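I have been sneezing since July, so forgive me if this press release comes with a tissue stuck to it. My name is Gleice Leite, I run the little allergy clinic in Gasalcombe, and I'm finally allowed to tell you what we've been cooking up back here while you've all been calling to ask whether it's a cold or the ragweed.

We're opening a walk-in allergy hour! Every weekday morning, starting at 8 a.m., no appointment, no referral, no sitting on hold listening to that pan flute music (I've heard it too, I'm sorry, we're working on it). You come in with your drippy nose and your itchy eyes, you sit down with me or with Cleiton Toledo, and you leave with a plan you can stick on your refrigerator.

Why now? Last fall we asked our patients how long they'd put up with their symptoms before calling us, and 118 of you wrote back. The most common answer was "the whole season." The whole season, people! One gentleman told me he'd been sleeping upright in a recliner for 11 weeks and figured that was just how life was now. I couldn't get that recliner out of my head.

So what happens at a walk-in? Mostly we talk. I want to know when it starts, where you are when it's worst, if there's a cat, if the cat sleeps on your pillow (the cat always sleeps on your pillow). Cleiton goes through whatever you're already taking, and please bring the boxes, even the expired ones, even the thing your sister-in-law swears by. If a skin test makes sense we'll book it for you on the spot. That one does need an appointment, and you'll have to quit your antihistamines for a few days first, but ask us before you stop anything.

A word about who this is for. Sneezing, stuffiness, watery eyes, the scratchy throat that shows up every time somebody mows. If you're having trouble breathing, or your lips or tongue are swelling, do not come and wait in my hallway. Call 911.

The walk-in hour is paid for through the end of ragweed season by a grant from the Udow Fund, which also bought us 800 pillow covers to give away. They're the zippered kind that keep dust mites out, one per person, while they last. They crinkle a little for the first week and then you forget about them. Kids 6 and up are welcome with a parent, and there's a jar of stickers that I'm told grown-ups may also use.

We're on the ground floor at Dijkstra Street, next to the shoe repair. Park in back if you can. For interviews or questions, call the front desk and ask for me, and if I sound stuffed up, well, you know why.
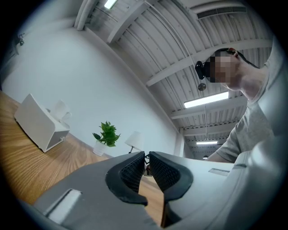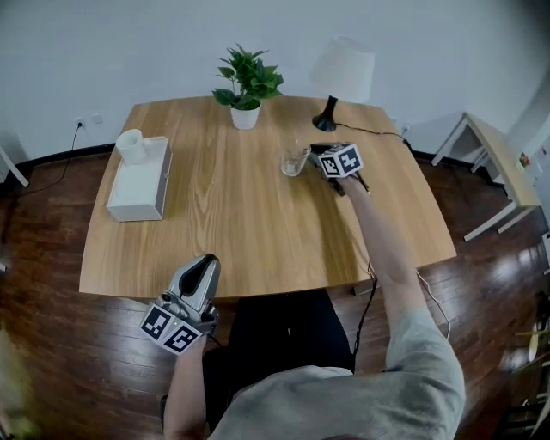
Valquíria Sampaio wrote to us after the trial run to say that she had blamed her headaches on her new glasses for two springs, and that she'd like to know if the walk-in hour could start at 7 for those who have to be at work by 8.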